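The Small Hinge That Took Two Years

By Grigoris Katsaros
March
Last updated: 9:40 a.m.

When I first visited the Skanero workshop in Pledia, the engineers gave me a steel hinge and asked me to open it slowly. I did it and felt nothing special. Then they gave me a second one. It stopped at every angle where I took my finger away, and it stayed there.

This is called a friction hinge, and it is used on machine covers, control panels and inspection doors. The idea is old. What Skanero wanted was a hinge whose holding force can be set with a normal hex key, after the door is already mounted. They needed two years to do it.

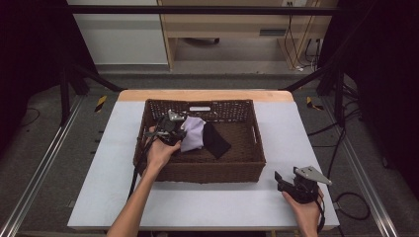 The difficulty was in the washers. In the early samples the force became weaker when the door was opened many times, and the operator had to tighten the screw again every week. The team changed the surface of the washers 9 times before the force stayed even. Dawber, a company that builds packing lines, tested the new version on 113 doors and sent back only two of them, both with damaged threads.

I asked if the hinge is also good for heavy doors. The answer was careful. For a wide steel door they still advise a gas spring, and the friction hinge should be used together with it. For covers of aluminum profile, one pair is enough in most cases.

The first series is sold in boxes of 100 pieces, in zinc-plated or stainless steel. A smaller model, named Jillari, is planned for the autumn. I was allowed to hold it but not to take it apart.

Shares: 113
Comments: 2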